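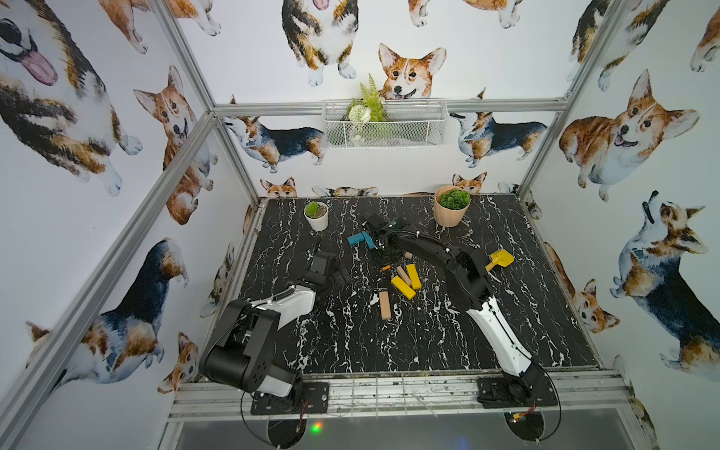
Ledstead Teleoperation Bench – Frequently Asked Questions

Last updated 21 Jul 2022

Before your first session

Who can record demonstrations?

Anyone who has finished the induction at the Dadholm site. The induction covers the emergency stop, the leader arms and the recording software. It takes 90 minutes and is valid for both sites. You do not need a programming background.

How are the arms controlled?

Each follower arm on the bench copies the joint angles of a leader arm held by the operator. There is no joystick. Move the leader slowly until the follower has caught up, then work at normal speed. The bench can also be used in hand-guided mode, with the motors slack and the operator moving the arm directly, but those recordings are stored separately and are not mixed into the same training set.

Can I use one arm only?

Yes. Select single-arm in the session menu and park the other arm. Do not leave the idle leader lying on its side, as the follower will copy it.

Recording

What is the block chain task?

The operator lays coloured and plain wooden blocks end to end on the tabletop to form a continuous bent line. The line has no fixed shape. A demonstration is judged on contact between neighbouring blocks, and colour order is free unless the task sheet sets one. 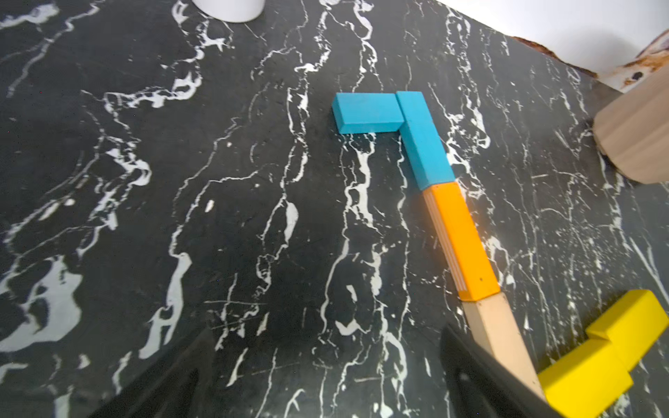
Wrist views are recorded alongside the fixed view, and operators should check them before pressing save. The wrist camera is the better judge of whether two ends meet. Where the orange block touches the angled blue one, the joint is easy to read from the wrist, while from the fixed camera a small gap at the same spot can disappear. Both gripper fingers should be visible at the bottom of the wrist view. If one is missing, the camera mount has slipped and the session needs to stop.

How long should a demonstration be?

As long as the task takes. Pauses longer than 4 seconds are flagged by the software. A flagged recording is still usable, but it goes to manual review first.

I fumbled a block. Do I start over?

No. Pick it up and carry on. Recoveries are useful training data. Start over only if a block leaves the table or an arm faults.

Can both arms work at once?

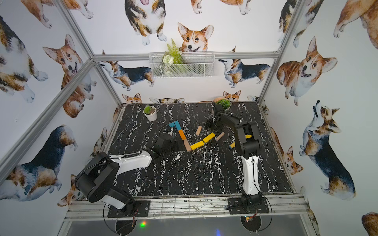
Two-arm demonstrations are accepted for every task in the Lappalainen set. Assign each arm a side before you start and cross the middle only when the other gripper is clear. The potted plants at the back stay on the table as clutter, and with the right gripper lowered near the rear pot there is little room for a second arm to reach in. Work that corner with one arm at a time.

After the session

Where do the recordings go?

They are copied overnight to the Tutley server. The set held 3,349 demonstrations at the last count. Rejected recordings are kept for 14 days, then deleted.

Can I withdraw a recording?

Yes, up to the point where it is included in a training run. Send the session code to the bench desk.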